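Gronthorpe Housekeeping and Floor Staff, Automation Meeting
Minutes, February, 2:00 p.m., break room

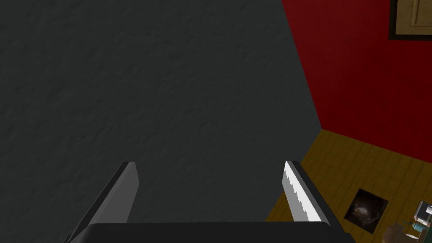
Will the pickup robots mean fewer shifts for floor staff?
Management said no shifts will be cut during the trial and would not commit to anything past it.

1. Minutes of last meeting
Accepted with one correction. The line "staff welcomed the trial" was struck. Staff had asked for it to be put off.

2. Trial update
Management reported that the Firkex units have been practicing in simulation and are due on the guest floors next month. The supplier gave a figure of 579 simulated pickups completed. Staff asked how many were tried. Management did not have that number. Staff also asked if any of the practice rooms had wet towels, broken glass or a guest asleep in them. Management will find out.

Several people said a practice room tells us little about a room after a family checkout. The supplier's rep said the software "generalizes." Asked what that meant for a sock under a radiator, the rep said it would depend on the sock.

3. Changes to the work
Under the draft plan, 2 staff per shift would become "unit attendants." They would clear jams, swap batteries and check each room after the unit leaves. Staff pointed out that checking a room after somebody else has done it is most of the work of doing it, and that room quotas have not been lowered to allow for it. Management said the time savings should cover this. No time study has been done.

Pay for attendants stays at the present rate. Staff objected. Left open.

4. Training
The supplier offers 6 hours on the Stukano control tablet, paid. Night shift asked for a session that does not start at 10 in the morning. Agreed.

The tablet logs who is signed in when a unit stops. Staff want it in writing that these logs will not be used for discipline. Management said that was not the intention. Staff repeated the request for writing.

5. Lost property
If a unit picks up a guest's ring and drops it in the trash bag, who answers for it? The supplier's contract does not say. Ông, the laundry contractor, has asked the same thing about items sent down in linens. Management to get an answer before any unit goes on a floor.

6. Actions
Management: number of attempts, not only completions; draft wording on tablet logs; lost property answer.
Floor staff: list of the rooms that take longest to clear, with reasons.

Next meeting same place, before the units arrive. Closed at 3:20 p.m.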